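Local Business | Home & Trade

Varport stone yard to take back kitchen offcuts

Mahuika, the countertop supplier on the Varport waterfront, will start taking back leftover stone from builders and homeowners in April. Pieces will be cut down and sold as shelves, window sills and small vanity tops.

The company said its shop produces nearly 3,000 pounds of offcuts in a busy month, and most of it has gone to landfill. Under the new plan, anything longer than 4 feet will be kept for resale. Smaller pieces will go to Windero, a paving firm that crushes stone for garden paths.

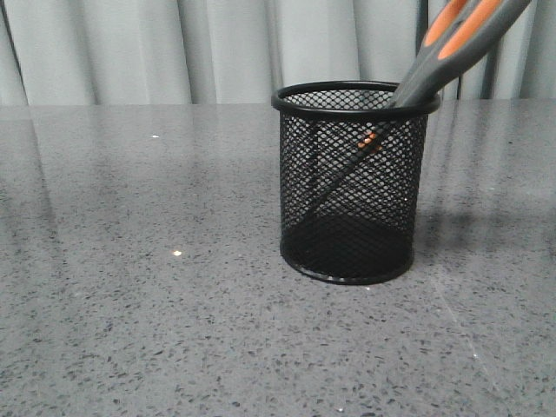

One Varport contractor welcomed the change but said the yard should open earlier - crews are usually on site by 7 and can't come back at midday to drop off a slab. Mahuika said it would look at the hours after the first month.

Drop-off will be free for customers who bought their counters from the yard. Everyone else will pay $5 a piece. Speckled grays are expected to make up most of the early stock, with resale prices starting at $80.

A similar program in nearby Dridodetti closed last year when its storage lot was sold. The Varport yard has its own covered lot and plans to accept stone every Wednesday - granite, quartz and terrazzo only, with sinks and brackets removed.

14 comments | 37 shares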